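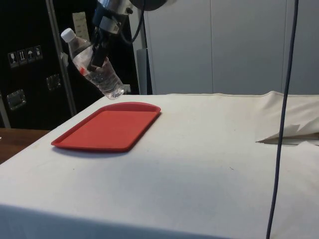
Home & Pantry Tips

Does buying household supplies online really save you money?

Jusico sent its members a cheerful email in May. The average household on its Auto-Refill plan, it said, "keeps $795 a year in its pocket." The number was in very large type. The footnote was in very small type, and it said the savings were measured against "typical list prices."

Typical where? I have never paid list price for dish soap in my life, and I doubt you have either. If a store gets to pick the price it compares itself with, it can save you as much as it likes.

I went through a year of my own orders for paper goods, cleaners, trash bags, coffee and bottled water. The total came to $1,468. To have saved $795 on top of that, I would have had to be spending well over $2000 on sponges and the like somewhere else. I wasn't. Below are the habits I picked up from going through the receipts. Some save real money and some only save irritation.

Keep a price card

Write down what you pay for the things you buy over and over. Use the unit price, per ounce or per sheet, and put the store next to it. An index card taped inside a cabinet door works fine. Mine has Lamley in one column and Jusico in the other, and Lamley wins on more lines than I expected, mostly on the heavy stuff.

Watch the shrinking pack

Ploridia laundry powder has been the same price on my account for as long as I've had one. The box hasn't been the same size. A refill plan will happily go on sending the new, smaller box under the old name, and the order page doesn't mention it. Check the weight on the box when it arrives, and compare it with your card.

Turn off automatic dates

Stores set the delivery gap, and they seem to think we all wash dishes for a hotel. I had 4 bottles of floor cleaner under the sink before I noticed. Set every item to the longest gap on offer and order early if you run out. Better still, cancel the plan and keep a list on the fridge.

Heavy things cost more to ship

"Free shipping" on water, cat litter and canned goods is paid for somewhere, and my guess is in the price. Compare these first. Bottled water by the case was the worst line on my whole card. 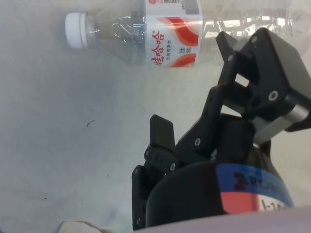

Bottled water: check the price per ounce before you order.

If your tap water is fine, a pitcher in the refrigerator beats all of it.

Count the trip too

To be fair to the online stores, driving isn't free. The Lamley I use is over in Gil, and going there for one tube of toothpaste would be silly. I go when I have a full list or when I'm headed that way anyhow. If your nearest decent store is an hour off, your card may come out the other way, and then you should believe the card and not me.

Don't trust the strike-through

A crossed-out price next to a red one tells you very little. Leave the item in your cart for a week or two and see what the "old" price does. I've watched a mop head go on sale from a price it never had on any day I looked.

Ask what "member price" costs

Add the yearly fee to the total. It seems obvious, but the savings email left it out, and so did I until I did the sums. Split the fee across the things you buy only because you're a member, and a few of them start to look pricey.

I've written to Jusico asking which list prices they used. So far I have a thank-you note and a coupon for Ploridia powder, the small box.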